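How to Stock a Snack Corner for a Long Game Night

Our game group outgrew my coffee table last winter, and so did the food. I used to put out one giant bowl of chips and hope for the best. Now I set up a little snack corner before anyone rings the bell, and I get to stay in my seat for the whole game!
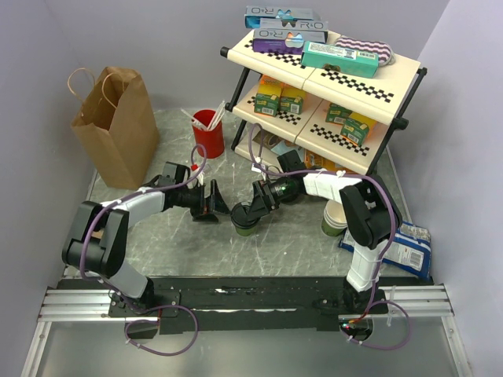

Start with the spot. You want a surface away from the board, close enough that people can get there and back between turns. Mine is the top of a low bookcase by the window. Clear it off completely and wipe it down first (I skipped this once and somebody's pretzel met an old candle drip).

Next, think about fingers. Greasy snacks and playing cards don't mix, so I go for things you can eat clean: pretzels, grapes, cheese cubes on toothpicks, little crackers. If you must have cheese puffs – and my friend Man-lok Chiang insists – put a pair of chopsticks next to them. It looks silly for one round and then everyone does it.

Put the tall stuff at the back and the bowls at the front. Boxed cookies can stand up like books. Drinks go at the far end, with cups on the outside edge where people can grab one without reaching over the dip.

For drinks I make one big pitcher of iced tea the night before:

8 tea bags
2 quarts of water
1 lemon, sliced
Sugar to taste

Steep the bags in half the water, freshly boiled, for five minutes, pull them out, stir in the sugar, then add the rest of the water cold. Once it has cooled down, in goes the lemon and the whole pitcher goes in the fridge.

Set everything out 40 minutes before people arrive, except the cheese and the dip. Those come out when the first person has their shoes off, and I swap in fresh ones at halftime instead of leaving them out all evening.

Last thing: a trash bag. Fold the top down over itself so it stays open, and park it on the floor right beside the snacks. My kitchen counter has been so much happier since I started doing that.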